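Research > Manipulation > Deformable objects > Ziteck method

The Ziteck method is a way of training two-armed robots to handle thin, flexible packaging such as bags and pouches. It was developed at the Brornton laboratory by a group led by Rokeya Cassim, and a report on it is dated 26 Dec 2022. The name comes from the software used to record the training runs.

Earlier work on bags mostly relied on a model of the bag's shape, which had to be worked out again each time the plastic folded. Ziteck does without one. A policy is trained on runs steered by a person, using the views from small cameras mounted close to the grippers, and it chooses each arm movement from those views. The first training set held 2,883 runs, of which 700 used zip bags with sweets inside.
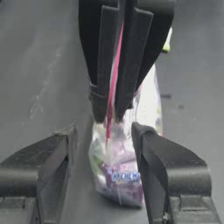
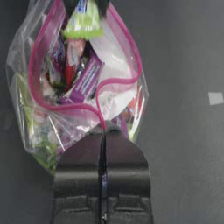
Zip bag with a pink seal and wrapped sweets inside, held by a gripper.

Why are zip bags hard for a robot to handle?
The plastic is clear and reflects light, so its edges are difficult to find, and its shape changes whenever it is touched or the contents move.

Cassim's group compared the method with the older Foker planner over 90 trials each. Ziteck dropped fewer bags but was slower to start a grasp. Bhattacharjee, a later version, adds a reading of finger force and uses the same training runs. It has not been tested on paper bags.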